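Section 4: Your first wash and setting up the bed

By now your Flodia mattress topper should be out of its bag, have had a good airing by an open window, and be lying the right way up with the label at the foot end. If it still smells a little of the packaging, do leave it another night. There's no hurry at all, and it's much easier to air a bare topper than one that has already been made up with sheets.

This section takes you through washing the Lomum cover and sheet before you sleep on them, and then making up the bed so that everything stays where you put it. Set aside a morning if you can. The work itself is short, but the drying isn't, and a Friday evening start has left more than one of our customers sleeping on the sofa!

Before you begin

1. Check that the drum of your machine is empty. A stray sock with a bit of red in it can undo a lovely pale sheet in one go.

2. Close the zip on the cover all the way round and tuck the puller under its little flap.

3. Turn the cover inside out. The quilted side is the one you'll be feeling through your sheet for years, so it may as well have the gentler treatment.

4. Wash on a 40 degree cotton cycle with half your usual amount of liquid. Leave out fabric softener altogether.

Caution: only the cover goes in the machine. The topper's foam core must never be soaked, spun or tumble dried.

5. Hang the cover over two lines so that air can get between the layers, and turn it once halfway through. Thick seams dry last, so pinch those before you decide it's done.

Small things such as pillowcases, T-shirts and vests may share the wash as long as they're of a similar colour and have been through a few washes already. New dark blues and blacks are better kept to themselves.

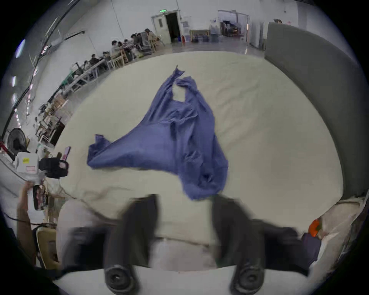 Can I wash the cover together with my duvet cover?
It's best to do them separately, as the smaller piece tends to work its way inside the larger one and come out still damp in the middle.

Making up the bed

6. Put the dry cover back on the core, starting at the two corners of the head end. Work down each side a little at a time and go back and forth between them. If you pull one whole side down first, the last corner will fight you.

7. Lay the topper on the mattress and fasten the corner straps. They should be snug, with enough room to slip 2 fingers underneath.

8. Spread the Lomum sheet over the top. The longer measurement is printed on the tag, and the tag belongs at the bottom left as you stand at the foot of the bed. Fit opposite corners first, then the other pair.

9. Smooth the sheet from the middle outwards with the flat of your hand. Cotton of this weight will always keep some creases – please don't feel you must iron it, although you're very welcome to if you enjoy that sort of thing.

Note: our Ham sheets fit mattresses up to 25 cm deep, with the topper included in that measurement. For anything deeper, ask for the Flalten size.

A freshly made bed is also a grand place for sorting and folding the rest of the laundry, being wide and at a kind height for the back. Just keep belts, buckles and anything with open zips off the sheet.

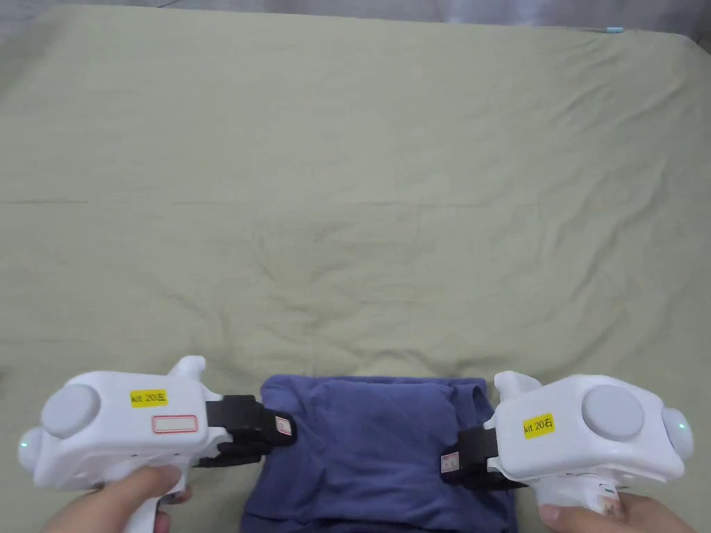

How often should the sheet be changed?
Once a week suits most households, and every few days in hot weather or when somebody has a cold.

10. Check the corner straps again after the first week, when the topper has settled, and tighten them a notch if need be.

If a strap or zip arrives damaged, write to Man-sik Baek in our spare parts room and quote part number 469 for straps.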